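The Paper Trail Out of Camp Wirnura

Military History | Features
5 Feb 2025

Most accounts of wartime escape concentrate on the tunnel, the wire and the run. The paperwork gets a paragraph. At Camp Wirnura, a transit camp for captured officers and noncommissioned men, the forging section left enough behind to allow a fuller treatment. Its working notes, written in pencil on the backs of ration returns, are held in the Jurncombe regimental collection and were opened to readers last March.

The notes cover 11 months of production. In that time the section turned out over 200 documents in six types: travel permits, work cards, leave passes, letters of employment, ration slips and a medical exemption that seems to have been copied from a single original. The travel permit took the most labor. It carried two stamps, a printed border and a typed body, and the camp had no typewriter. Every letter was drawn by hand with a cut-down mapping pen, and a finished permit took one man 90 hours.

Ink was the first difficulty. Boot polish thinned with lamp oil gave a usable black but spread on soft paper. The section fixed this by sizing each sheet with a weak gelatin solution and pressing it overnight under bed boards. Purple stamp ink came from indelible pencil leads, ground and dissolved in a little water. Stamps were cut from rubber heels. The notes record that a heel from an army boot held a fine line better than one from a civilian shoe, and that no stamp was to be used more than 30 times before recutting.

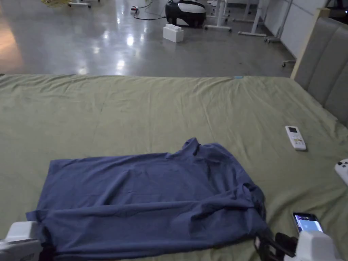 Barbosa

Paper stock was harder to find. The flyleaves of library books matched the weight of the work card but not its color, which was a pale gray-green. Tea gave too warm a tone. The notes list several trials with boiled cloth and settle on a short soak in water drawn from a blue work shirt, followed by weak coffee. The sheets were dried flat, away from the stove, to stop them from curling.

Production followed a fixed order. Borders were drawn first, then the body text, then the signature, and the stamp was applied last. Personal details were left blank until a man had been cleared to leave, which meant that a failed attempt did not waste a finished card. Completed blanks were kept in a hollow table leg in the camp theater. A search found one batch there in the winter, and the store was then divided among three huts.

Results are difficult to measure. The camp log names the men who got away but does not say which papers they carried, and few of them wrote about it afterward. One surviving work card, also at Jurncombe, has been folded in quarters and carries a genuine railroad inspector's mark over the forged stamp. It was therefore shown at least once and accepted. The spacing of the hand-drawn type is uneven in the fourth line, where the letter "r" sits slightly high.

The section closed when the camp was moved. Tools were buried under the floor of the cookhouse, according to the last page of the notes, and the site was later plowed. A survey by the Solomwood Battlefield Trust located the cookhouse footings and a quantity of broken glass. The tools have not been recovered.

The Wirnura notes can be read by appointment at the Jurncombe collection. Copies of the stamp trials are kept in a separate folder and must be requested in advance.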